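Accueil – Carnet – Matchs – Archives – Contact

Ratolville change d'entraîneur, et j'attends de voir

Lecture : 2 min

9 avril 2026

Le club a publié son communiqué hier soir, quatre lignes, sans photo ni citation. L'entraîneur s'en va à la fin de la saison et son remplaçant n'est pas encore choisi. 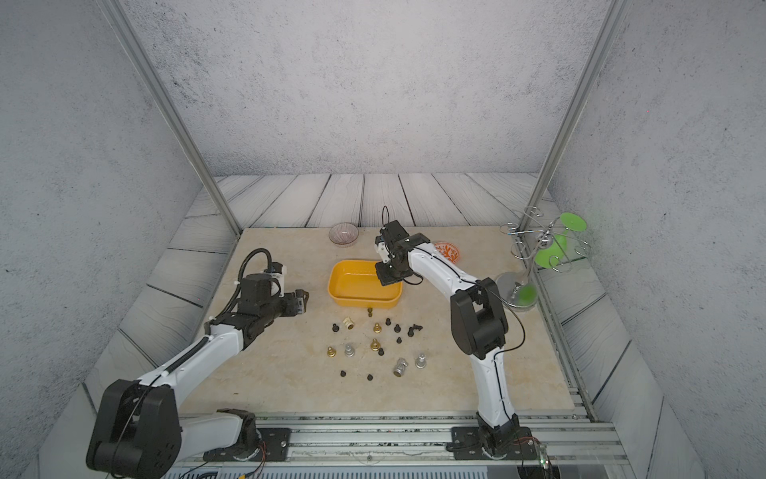
Je suis abonné à Ratolville depuis 16 ans, toujours dans la même tribune, côté parking. J'ai connu sept entraîneurs. Celui-ci n'était ni le meilleur ni le pire. Il a pris l'équipe en septembre, avec un effectif déjà bouclé et deux défenseurs blessés, et il l'a amenée au milieu du classement. Avec 40 points à ce stade, le maintien est acquis. On s'est souvent ennuyé à domicile, surtout cet hiver, mais on a peu perdu.

Ce qui me gêne, c'est le calendrier. Il reste cinq matchs, dont le déplacement à Gratier, et les joueurs savent maintenant que leur entraîneur ne sera plus là à la reprise. J'ai déjà vu ça il y a quelques années : on avait pris un point sur quinze. Le club aurait pu attendre mai.

Sur le forum, deux pistes reviennent. La première est l'adjoint actuel, qui connaît la maison et ne coûterait pas cher. La seconde est l'entraîneur de Psarras, en fin de contrat, dont l'équipe joue haut et marque beaucoup. Elle encaisse beaucoup aussi. Je pencherais pour l'adjoint, à condition qu'on lui laisse recruter un vrai milieu défensif. Le petit de 19 ans monté de la réserve est prometteur, mais lui demander de tenir toute une saison à ce poste me paraît risqué.

Reste la question de l'argent. Le contrat avec Priltora, le sponsor maillot, se termine cet été et le club ne dit rien sur la suite. Mon abonnement est passé à 179 euros l'an dernier. Je le reprendrai sans doute, comme d'habitude – le formulaire est déjà sur le frigo – mais j'aimerais savoir avant de signer qui sera sur le banc.

Pour Gratier, je fais le trajet en voiture. Départ devant le stade à midi, il me reste deux places.

Articles récents
– Un nul à Psarras et beaucoup de pluie
– La réserve mérite mieux que ce terrain
– Pourquoi je ne regarde plus les résumés
– Retour sur la trêve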